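Skaltstead Market Hall Loses a Jeweler and Gains an Argument

The costume jewelry counter at the Skaltstead market hall closes at the end of March, and its stock is going cheap. 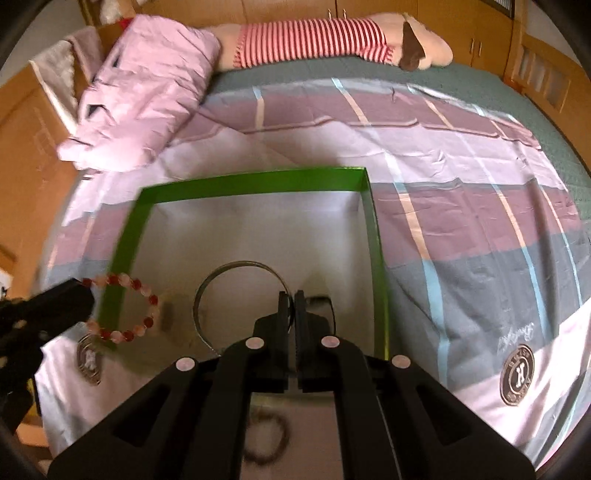 Everything must go, including the bangles

Pandemora has sold bangles, hoops and clip-on earrings from the same corner stall for 16 years, most of them priced so that losing one on a dance floor was no great tragedy. The shop announced its closing with a handwritten card taped to the register, and the card has already been misread by half the town. It says "last month," meaning this one. Several customers took it to mean February and stopped by to say how sorry they were to have missed it, while standing at the open counter.

Prices have been cut in stages. Bangles are now 2 dollars each, necklaces are four, and the velvet display heads, which have watched over the stall in stern silence, can be had for five. Demand for the heads has been stronger than expected. One drama club has put in for six and declined to name the play.

Rent is the official reason for the closing. The market hall raised its stall fees in January, and corner stalls, considered premium on the grounds that they have two sides, went up the most. The hall's management said in a statement that the new rates "reflect the vibrancy of the space." The space currently has three empty stalls, a bucket under the skylight and a pretzel stand that opens when it feels like it.

Who gets the corner

Rivera, the phone repair shop across the aisle, applied for the stall the morning after the card went up. So did Cikuletti, which sells filled pastries and has wanted an oven with proper ventilation for as long as anyone can remember. Both were told that the decision would be made according to a points system. Both asked to see the points system. It is being written.

Feeling in the hall leans toward pastry. A petition at the coffee window had 90 signatures by closing time, though a few names appear more than once and one is plainly a grocery list. Rivera has answered with a banner offering free screen wipes to supporters, and the wipes are reported to be very good.

Repairs and gift cards

Customers who left pieces for repair should collect them before the final week. Unclaimed items will go to the thrift store on the hill, where they will presumably be bought by the people who forgot them.

Gift cards will be honored until the last day at full value. Anyone holding the 100-dollar card sold at a school raffle is urged to come in soon, as at current prices that works out to fifty bangles, and the shop would like time to find a bag.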